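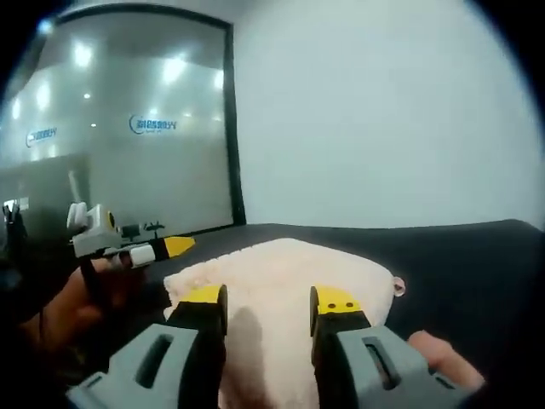
I finally did the stuffed animals. They were the last category on my list for the spare room, and I had been putting them off since we moved in.

There were three bags of them in the closet and one box under the bed. The box still had the Clendivetti label from the move, with the number 3233 written on it in marker. Most of what was inside came from my grandmother's house, and some of it is older than I am. The bags were from my own kids, who are now 14 and 17 and claim not to care what happens to any of it. I asked them twice to be sure. My daughter came back ten minutes later and took out a rabbit.

I worked on the black table because light fluff shows up on it and I can see what I have missed. I recommend a dark surface for this. On the beige carpet I would have been finding bits for weeks.

My sorting was simple. Anything with a split seam went in the repair pile. Anything that smelled of the basement went straight to the wash pile. Anything in decent shape went back in a bag to be given away. I kept a small pile for myself and tried to be strict about it. It ended up larger than I planned.

The cream plush I left for last. It is fuzzy and off-white, and it has gone so flat over the years that it lies on the table like a piece of cloth. My aunt says it was a lamb. My brother says it was a polar bear. I have no memory of it standing up. It has a glossy bead on one side, pale grey with a dark center, and I always took that for the eye. If it is the eye, the thing is a lamb or a bear lying on its cheek.

I wrote to Solveig Hägglund about it. She repairs old toys from her home and used to have a booth at the Torvik flea market, where I bought a doll's bed from her once. Her answer was three lines long. She said to leave the bead alone if it holds when you tug it, to wash the plush by hand in lukewarm water, and not to restuff it until I had decided what shape I wanted. I tugged the bead and it held.

For anyone else doing this, my washing routine went like this. I filled the bathroom sink with lukewarm water and a small squirt of dish soap. I pushed each animal under and pressed it with flat hands for a couple of minutes. No rubbing, which makes the pile clump. Then I drained the sink, rinsed until the water stayed clear, and rolled the animal in a towel and leaned on it. They dried on the rack by the window. The thick ones took two full days and I turned them every morning. A pet brush brings the fuzz back up once they are dry. I bought mine at Kekinov for $4 and it works better than the comb I used before.

The machine is fine for newer animals with stitched eyes. I put them in a pillowcase, tied the end, and used the cold delicate cycle. I did lose one music box that way. I had forgotten it was in there. It was inside a duck and the duck is now silent, and my son says this is an improvement.

The repairs are still waiting. I have matching thread for most of them, and the split seams are short. A brown bear needs a whole new foot pad, and I don't have any felt in that color, so he is sitting on the sewing machine until I get to the store. There is also a dog with one ear. I looked for the other ear in all three bags and in the box, and then I looked again.

The giveaway bags are going to the Dradness thrift shop on Saturday's usual run if there is room in my neighbor's car. They take soft toys as long as they are clean and have no loose parts. Last year they turned down a giraffe of mine over a button, so I checked every button this time.

As for the lamb or bear, I think I will leave it flat. I bought a bag of stuffing and then put it back in the closet. My aunt wants it to stand up again, and she has offered to send a photo from when it was new, if she can find the album. Until then it goes on the shelf in the spare room, next to the doll's bed.

Next on the list is the linen cupboard, and I still have to find a place for the empty box.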